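Is Your Computer Really a Brain in a Box?

By Ailbhe Cronin 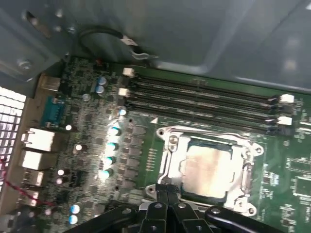 A green motherboard inside a gray metal case. The four long black slots are for memory, and they are empty.

People love to say that a computer is a brain. You have probably heard it from a teacher, or a cartoon, or an uncle who wanted to sound smart. I have heard it all my life and I have never quite believed it. So let's take the lid off and check.

A warning before we start. Grown-ups who write about computers (me too, sometimes) like to use big words and then hurry on before you can ask what they mean. If that happens on this page, stop and go back. If it still makes no sense, it might be my fault and not yours.

What is all that green stuff?

The big green board is called the motherboard. It isn't anybody's mother. It got the name because smaller boards can be plugged into it, and someone thought that was a bit like a family. I think "main board" would have been a better name, and some people do call it that.

Why is it green? You might read that green is the best color for electricity. Don't believe it. Electricity doesn't care about color. The green is a thin coating, a little like paint, that protects the copper lines underneath. Boards also come in black, blue, red and white, and they work just as well. Green was common early on and it stuck.

The copper lines are the important part. They are called traces, and they do the job of wires. Imagine trying to connect hundreds of tiny parts with real wires. You would have a bowl of spaghetti, and good luck finding the one noodle that came loose. With traces, the wires are flat and stay where they were put. Many boards have several layers of them, stacked like the pages of a book, so most of the wiring is hidden even when the case is open.

The part that gets called the brain

Find the shiny silver frame, a little to the right of the middle. That is the CPU socket. CPU stands for central processing unit, and it is also called the processor. The processor sits inside the frame with a metal lid on top of it.

Is it a brain? Let's be picky. A brain can wonder what is for dinner. A brain can be sad about a lost mitten. A processor does sums, compares numbers and moves them from place to place. It does this very, very fast, and that's where the trouble starts, because a thing that is fast enough can look clever.

Try this. Suppose I asked you to add 319 and 1,651. You could do it on paper (the answer is 1,970). A processor can do millions of sums like that in less time than it takes you to pick up your pencil. But it has no idea why you wanted to know. It doesn't even know that it is adding. It follows instructions that people wrote, one little step after another.

My friend Daithí Foley, who teaches ten-year-olds, says I am being unfair and that "brain" is a handy word for beginners. Maybe. I still say a handy word can give you the wrong idea, and then you have to spend years getting rid of it.

What is that smudge?

On top of the processor's metal lid there is a pale, pinkish smear. It looks like somebody's sandwich had an accident. It is old thermal paste.

"Thermal" means "to do with heat." A busy processor gets hot. To keep it from getting too hot, a lump of metal called a heat sink goes on top and carries the heat away, usually with a fan to help. You would think you could just press two flat pieces of metal together and be done. But metal that looks flat is full of tiny scratches and dips, too small to see. Air gets trapped in them, and air is bad at passing heat along. The paste fills the gaps.

Some websites will tell you that more paste is always better. I don't buy it. The paste is only there to fill small gaps, and a thick layer can get in the way. It's like peanut butter. A little goes a long way, and a lot ends up where you don't want it. When people put a heat sink back on, they wipe off the old paste and use fresh.

Next to the socket there is a silver lever. Levers like this one help hold the processor in place. With the lever down, the frame presses firmly on the processor. With it up, the frame can open. The underside is a delicate place, full of contacts that have to line up exactly, so a processor should never be shoved in. If you have to push hard, something is wrong.

There is also a tiny white triangle printed on the board near the corner of the socket. Little marks like that are often used to show which way around a part goes. I like them very much. A small triangle can do the work of a long paragraph.

Four slots with nothing in them

Now the four black slots, running side by side like long dark grooves. They hold memory, which people also call RAM. Memory comes on thin sticks, and each stick slides into a slot. White latches at the ends hold it there. When a stick is pressed in properly, the latches grip it.

I have a complaint about the word "memory," too. When you say you have a good memory, you mean that you can still recall your sixth birthday. Ordinary RAM can't do anything like that. Turn off the power and everything in it is gone. It is more like the top of a desk. You spread out what you are working on right now, and when you leave, the desk is cleared. The things you want to keep, such as your drawings and your games, are stored somewhere else, on a drive.

With no memory sticks in its slots, an ordinary computer like this can't start up. Some beep to complain about it. The processor could be the fastest on Earth and it wouldn't help, any more than a great cook can make soup with no pot.

Little drums with shiny tops

To the left of the socket are four parts with glossy blue-green tops. Those are capacitors. A capacitor stores a small amount of electricity and lets it out again quickly, so that the flow stays smooth. Think of a water tank on a roof. The water coming in might speed up and slow down, but the tap downstairs runs evenly.

The dark square parts near them are called chokes, and they help smooth out the electricity as well. It's a terrible name, and they don't choke anyone. Processors are fussy eaters. They want their electricity steady, and they want it at a much lower voltage than what comes out of the wall. So the parts that look after the power are crowded in close.

So, should you open one up?

Not by yourself. I know that is a boring answer, but I believe in this one. Capacitors can hold on to electricity after a machine has been unplugged, and the ones inside the power supply (the metal box the power cord plugs into) can give a dangerous shock. Never open that box, even with a grown-up standing there.

An old computer that nobody needs any more is a fine thing to look inside with an adult who knows what they are doing. Ask them to unplug it first. Bring a flashlight. The metal edges of a case can be sharp, so go slowly with your fingers.

Then ask questions, and don't settle for "it's the brain" or "it's complicated." Ask what each part does. Ask what would happen if it weren't there. If the grown-up doesn't know, you can look it up together, and then look it up in a second place to see whether the two agree. Sometimes they won't.

Words to know

Motherboard: the main board that the other parts connect to.
Trace: a flat copper line that does the job of a wire.
Processor (CPU): the part that follows instructions and does the sums.
Thermal paste: goo that helps heat move from the processor to the heat sink.
RAM: memory that works only while the power is on.
Capacitor: a part that stores a little electricity and gives it back quickly.

A question from a reader

Eliécer Rengifo, age 9, asks: "If a processor is not a brain, could it turn into one if you had 2,000 of them?"

Good question. There are computers with far more processors than that, working together on things like weather forecasts. They are enormously useful. Are they brains? Most scientists would say no, some would want to argue about what "brain" means, and I would like to see some proof before I change my mind – but send me your reasons if you think I'm wrong.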